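Filed under: Robot Cells > Checklists & Sign-off

Trivham cell, simulation-to-floor handover check

I was asked to go through the Rader sheet line by line and add remarks. I have doubts about half of it. Marks are Pass, Fail or Open.

1. Model of the cell matches the cell as built. OPEN
The drawing is from before the bench was moved. Someone has initialled it anyway. Initials are cheap; measure it again.

2. Enough trial runs before handover. PASS, on paper
The sheet wants 3,000 simulated grasps. The log shows 1,652 counted as good and doesn't say what became of the rest. I would take a third of that with the failures written down.

3. Speed limit set and locked. PASS
Locked in the controller. The password is on a sticky note on the controller.

4. Stop button reachable from both sides. FAIL
Left side only. "Operator can walk round" is not an answer I accept.

5. Guarding and gate switch. PASS
Gate opened 18 times, arm stopped each time. The only test here I enjoyed reading.

6. Hand tools: grip approach agreed. OPEN
The Bokari guidance says to take a tool by the handle unless the job calls for something else. Fine, but our task file never says which end is wanted, so the planner picks for itself.
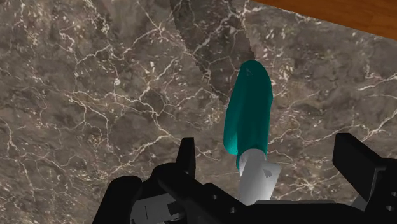

With a screwdriver shape that means the fingers can end up either side of the shank with the handle pointing away. It may well hold. I would still like to see the pull test, and what happens when the part turns in the grip. A grey shaft between two black fingers is also a poor target for anyone checking by eye, so don't let "looked fine on screen" stand as evidence.

7. Surfaces and lighting varied in simulation. OPEN
Veined dark marble and a hard shadow are all very well for making the vision work for its living. Our bench is plain steel under strip lights. Add that one, please.

8. Shapes in the model checked for stray marks and bad edges. FAIL
Small dark patches on the tool model, one near the top of the handle and one on the shaft. Possibly harmless. Nobody had noted them, which bothers me more than the patches do.

9. Sign-off by someone who did not build it. FAIL
Triệu office to supply a name by June.

Overall: not ready. Items 4, 8 and 9 to be closed before power-up, item 6 before any tool goes in the cell. Reissue the sheet as version 3 and leave the old remarks in.

Back to top | Contact the cell safety desk | © Trivham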